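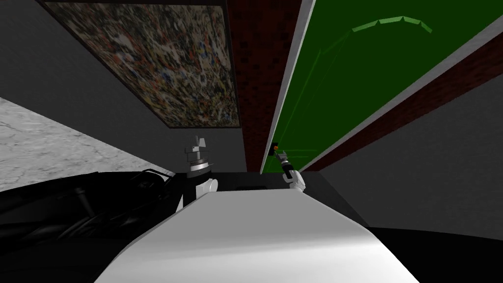 Tymofii Palamarchuk wrote back on my first draft that I should stop promising people a robot that looks after itself, and that if I only had time for one thing I should spend it on the gripper fingers and let the software people give their own talk. He's right, and I've moved the fingers up front. (Tymofii, if you're in the room, wave, so they know who to corner at the coffee!)

**Opening, slow down here**

Hello and thank you for having me. Say the bit about the drive up only if the room feels friendly.

What I want to talk about is one cell, the Ostell cell in the back bay at Tkachuk, and what a week of keeping it healthy looks like. It has two arms, two grippers, a dark table and a white body in between. You've got the Wonance simulation of it behind me on the screen, with the left gripper up by the painting and the right one over toward the green board with that little orange piece at its fingertips. Somebody will ask about the painting. Yes, it's in the model, and no, we don't have one in the back bay, though I've asked.

We rehearse every change in there before it goes anywhere near the metal. I'll come back to the simulation near the end, but I wanted you to have the layout in your heads while I go on about screws.

**Fingers first**

The real fingers wear at the tips. You'd think it would show up as drops, and sometimes it does, but long before that it shows up as a small twist in whatever is being held, a marker cap for instance, so that it leaves the table straight and arrives a bit crooked. If your operators start saying the arm is "off," please look at the fingers before you let anybody touch the arm calibration. I have lost an entire afternoon to this, more than once, and I'm the one who wrote the checklist.

What we do, in order:

- Open both grippers all the way and shut off the cell at the main switch.
- Wipe the fingers with a dry cloth, then a barely damp one.
- Put a straightedge across each pair and look for daylight.
- Swap the pads in pairs, left and right of the same gripper together.
- Write the cycle number on the sheet taped inside the cabinet door.

Pads get looked at every 200 cycles and replaced at 700, even if they look lovely. People hate throwing out a lovely pad. I keep the old ones in a coffee can for training new folks, and they make very good show-and-tell (pass the can around now, and remember to get it back this time).

**Wrists**

The wrist covers come off with a quarter turn. Go gently! There's a seal underneath that likes to come along for the ride, and if it goes back in folded you won't notice until there's dust in the joint.

Under the cover there are six small screws on the mounting ring. Snug them in a star pattern, the same way you'd do a wheel on a car, and use the torque driver that lives in the drawer with the blue tape on it. My predecessor used to do it by feel and had beautiful hands for it. I don't, and I'd guess most of you don't either, so please use the driver.

*Pause for questions if anybody looks puzzled. The wrist ring always gets a few.*

**Cables, and the September story**

Last September we had a fault that came and went. The left arm would stop, complain about its gripper, and then be perfectly happy again after a restart. We changed the gripper. We changed the controller card. We had Grorier on the phone for most of a morning, and they were very patient with us. It was a cable at the shoulder, rubbing against a clamp that had been put on backward, and it only opened up when the arm was reaching high and across.

So now there's a cable walk every morning. Move each arm by hand, slowly, through its full reach with the drives off, and keep your other hand on the cable as it goes. You'll feel a snag well before you see one. It takes less time than the coffee machine does to warm up, and I do it while I'm waiting for the coffee machine.

**Back to the simulation**

All right, the screen again. Whenever we change a pad thickness on the real cell we change it in Wonance the same day. It sounds fussy. The trouble is that a model with last month's fingers will happily tell you a reach is clear when the real one is going to brush the table edge, and then you're back to wrists and screws and everything I just told you.

We ran 358 rehearsals before the last layout change went live, and over half of those were me moving the table a hair and trying again. Please don't be discouraged if yours takes a while. I enjoy that part, I put the radio on.

Two habits I'd pass along: save the model under a new name each time you touch it, and put the pad number in the name. And when the model and the cell disagree, go measure the cell.

**If there's time**

Show the cabinet sheet. Mention that the spare pads are on order and that the drawer with the blue tape has moved to the left side of the bench.

Then questions, and hand over to Tymofii for anything about controller cards. Ask whoever has the coffee can to bring it up front.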